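Small Editions, Big Prices, and the Reading Copy

May 12, 2026

Bought the new Prunow reprint last month. Well, bought is a strong word. I put down a deposit, waited, then paid the rest when the thing arrived in a crate. A crate! For a book of an artist's notebooks, in two volumes plus a folder of loose sheets, edition of 400. It's very beautiful. I have opened it twice.

So this is a complaint, and I want to get it down while I'm still annoyed.

Artists' books used to be the cheap end of the art world. That was the whole appeal for somebody like me, who was never going to own a painting. You went into the back room of a shop, you dug in a box, you came home with something stapled and smudgy that an artist had made on purpose to be stapled and smudgy. Offset on bad paper. Runs of 1000, and most of them sold for the price of lunch. The artist wanted it in your coat pocket. Some of them said so, right there on the cover.

Now look at the tables at any fair. Cloth boxes. Foil stamping. A numbered slip, tipped in. A ribbon, sometimes two. And the reprints are the worst offenders, becuase they take exactly those pocket things and put them in a coffin. The Prunow set reproduces a notebook that was, originally, a school exercise book. Stains and all. The stains are gorgeous. They printed the stains in six colors.

I asked at the Prunow stall why there was no plain edition. Answer: the plain edition doesn't pay. Fair enough, I thought, for as long as it took to walk to the next table, where Nustus was selling a stack of paperbacks at a normal human price and had a line.

The Nustus case

Nustus does one thing I wish everybody would copy. They make the fancy version, 40 copies, signed, box, the works, and that pays the printer. Then a paperback of the same pages, same scans, same size, in a run of 1000. Glued spine, thin cover, no essay by a museum director. The collectors get theirs. The rest of us get to read.

And the paperbacks are good! Not perfect. The blacks are a bit gray, and my copy of the harbor drawings has a page bound in crooked. I don't mind. I've had that book on trains, in the bath, under a coffee cup. I know it nearly by heart. The Prunow set I know mostly by its box.

People say the paperback cheapens the artist. I've heard this from dealers and I've heard it from two different curators, and I don't get it. Nearly every artist in these catalogs spent years trying to get out of the glass case. You can't say you're honoring that and then hand me cotton gloves.

What reading rooms get right

Spent an afternoon at the Vultodthorpe art library last week, partly to cool off. Small place, two floors, used to be a bank. They have a shelf by the window they call the handling shelf. Anything on it, you can pick up. No slip, no appointment, no pencil-only rule. Zines, exhibition leaflets, a few proper artists' books that got donated in duplicate. Kids pull them out. Students photograph them on their phones. Things get torn and then get taped.

Upstairs is the real collection, by request, foam wedges, somebody watching. Necessary, sure. Some of those books are the only copy anyone can find. But I noticed I read differently up there. Careful, shallow. Turning pages like a person defusing something. Downstairs I sat on the floor with a flip-book about bread and went through it maybe ten times, forward and back, and started seeing how the cuts worked. Didn't see any of that the first time through.

That's the argument, really. These books are made out of repetition and handling. Pace of the page turn, weight in the hand, the way a spread lands when you get to it by accident. A book you open twice in two months isn't doing any of it.
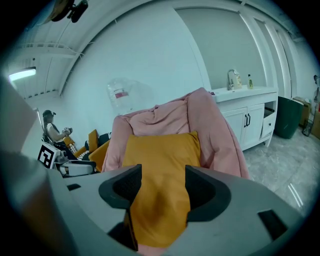
Where the money argument falls down

I'm not naive about costs. Paper is up, shipping is insane, and a small press lives or dies on one bad season. Nair, which I love, nearly went under with that catalog of mail art nobody bought. They've since gone all in on the luxury box, and I understand it. They have rent.

But look at what the box does to the list. Once every title has to sell at that price, you only print artists whose names already carry that price. The same dead men, over and over, a bit bigger each time. When did Nair last put out a first book by somebody under thirty? I went and looked through their back list. It's been a while. The old cheap catalogs were full of people I'd never heard of, and half were terrible, and a few I'm still thinking about.

Also the resale thing. A chunk of every deluxe edition goes straight into storage, still in shrink wrap, and comes back out at auction. The press doesn't see a cent of that. So whose business model is it, exactly?

What I'd ask for

Not much. Print the box if you need the box. Then print the other one. Put it in the budget from the start, same files, cheapest paper that holds the ink. If there's really no money for a run, do a decent PDF and charge a few dollars for it, I'd pay. Send a couple of copies to places like Vultodthorpe with a note saying please let people touch these.

And reviewers, me included, should quit writing two paragraphs on the binding before we get to what's in the thing. I went back over my own old pieces and I do it constantly. Linen, endpapers, the smell of the ink. Readers can't smell it. Tell them wether the drawings are any good.

The drawings in the Prunow notebook are good, by the way. Quick, bad-tempered little pencil things, a lot of dogs. There's one of a ladder leaning on nothing that I'd love to look at every day. It's in volume two, which is under volume one, which is in the box, which is on top of the wardrobe.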